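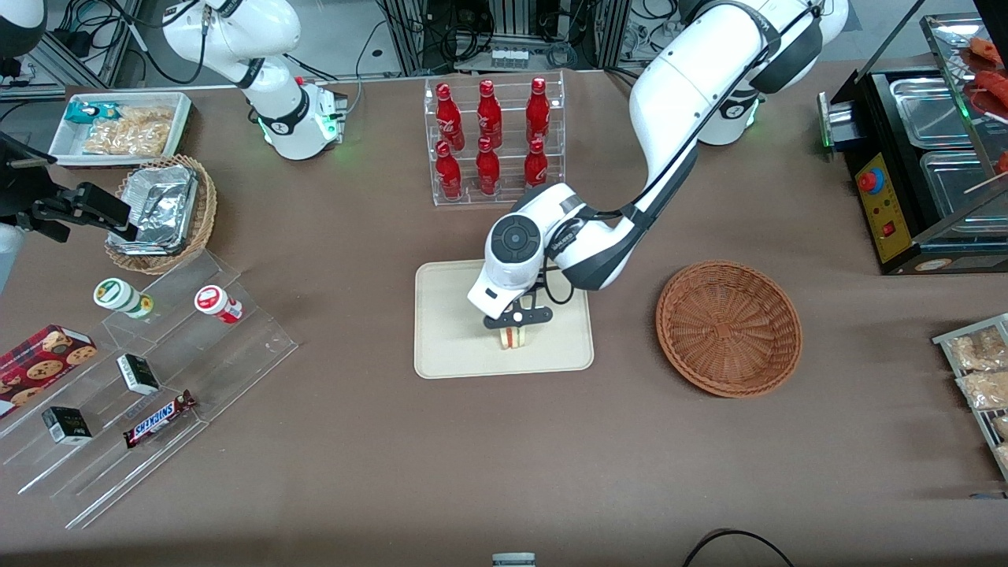
Figure 3. Snack counter layout with beige tray, wicker basket and tiered bottle rack.

4.2 The counter as furniture

Counter space in the Kevby kiosks is scarce, and everything on it argues for more. The layout in Figure 3 gives six red bottles a clear tiered rack, three to a tier, so that the back row can be seen over the front. The sausages get a clear cover. The tray, where a snack spends its last moments before becoming someone's lunch, gets whatever is left. Hedeveck's layout guide treats the basket as "display" — a generous word for an empty one. We coded it as storage. Of the 40 layouts in our sample, 3 kept a basket within reach of the tray and never put anything in it, a habit we return to in Section 5.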